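Category: Home > Laundry > Washing machines | Tags: spin, drain, mixed load

Washer stops before the final spin, display stays at 12 minutes
Opened by Vignesh Pai, 14 August 2026

Good evening. I have a Serkex front loader which we bought in June from the Namboodiri shop. Since last week it stops always at the same point. The display shows 12 minutes remaining, the drum makes a few slow turns, and then it waits. There is no error code. If I press Pause and Start again, it continues from 12 and stops again.

The load was normal for our house, T-shirts and some other cotton clothes, on the Mixed program with spin at 1000. I have read in the manual that the machine can refuse to spin when the weight is on one side, so I made the loads smaller.

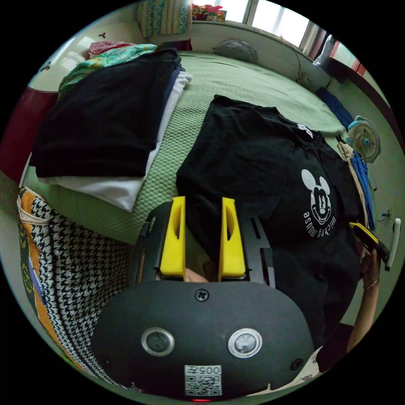 Black T-shirt with the mickey mouse print, on the bed.

Update 1. I cleaned the drain filter. Inside there was one coin and some gray lint. I put the filter back and turned it until it stopped. I ran Mixed again with a half load, and it stopped at 12 as before.

Then I ran the Rinse and Spin program with the drum empty. It finished in 19 minutes without any problem, so I suppose the pump is working.

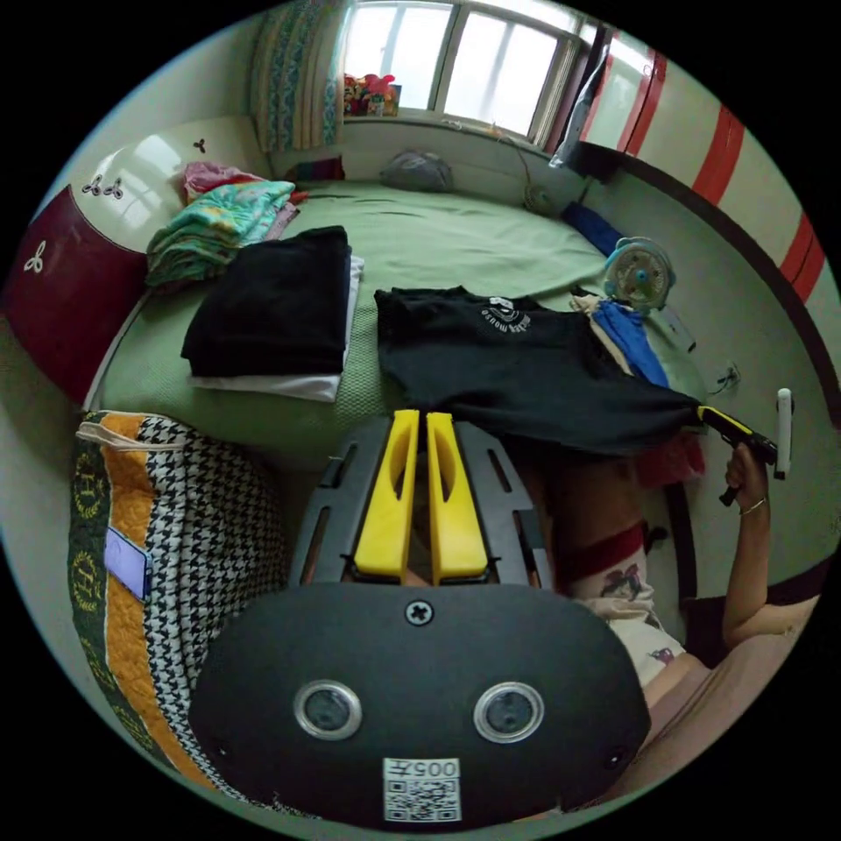

With the same half load I tried also the Delicate program. This one finished, but its spin is slower and the clothes came out quite heavy with water. For thick cotton it is not a good solution.

Update 2. I checked if the machine is level. The front left foot was a little high, and I could rock the machine with one hand. I lowered the foot and tightened the nut.
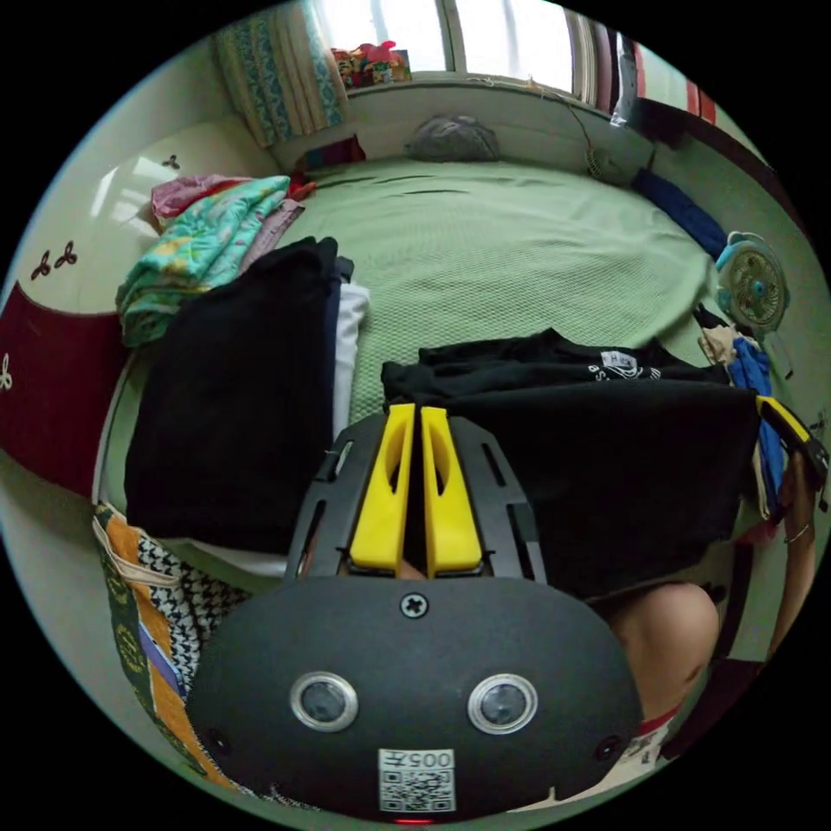

Bedroom, seen from beside the bed.

After this, Mixed finished two times. The third time it stopped again, but now at 16 minutes. I have not seen this number before.

Update 3. The drain hose was pushed too deep in the wall pipe. I pulled it out a little and fixed it with the Lestness clip from the accessory bag. Since then there were four complete washes.

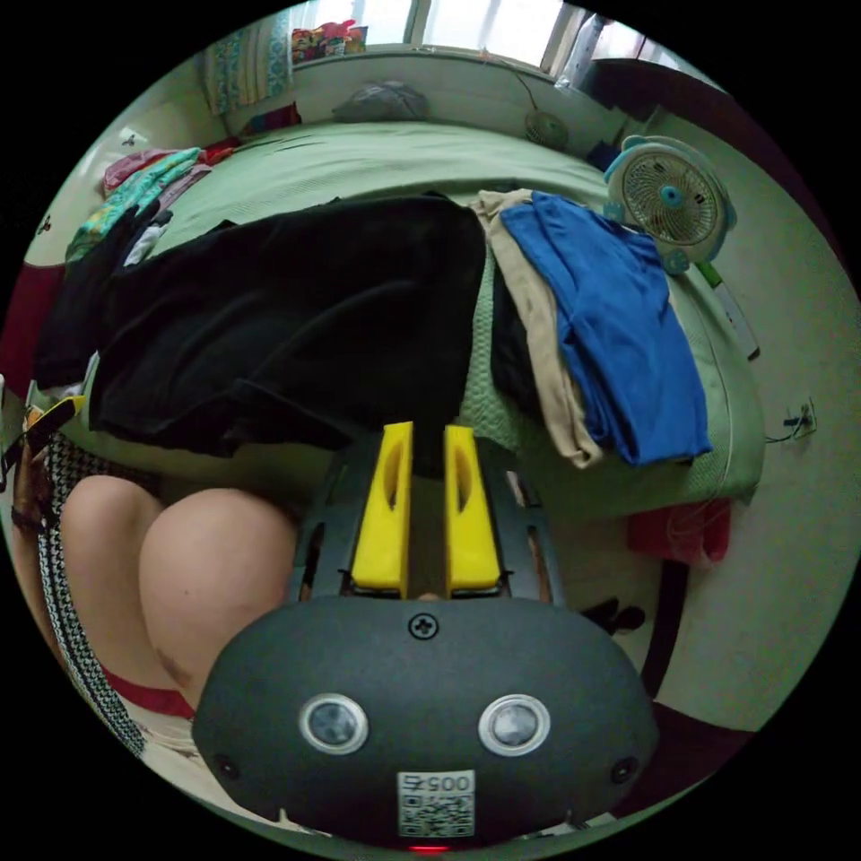 Bedroom, facing the bed.

My remaining question is about the foot. The nut becomes loose again after some washes. Is there a rubber pad which you recommend for a tile floor, or should the Estau service center look at the foot? Please keep the ticket open until I have an answer.

Status: Waiting for support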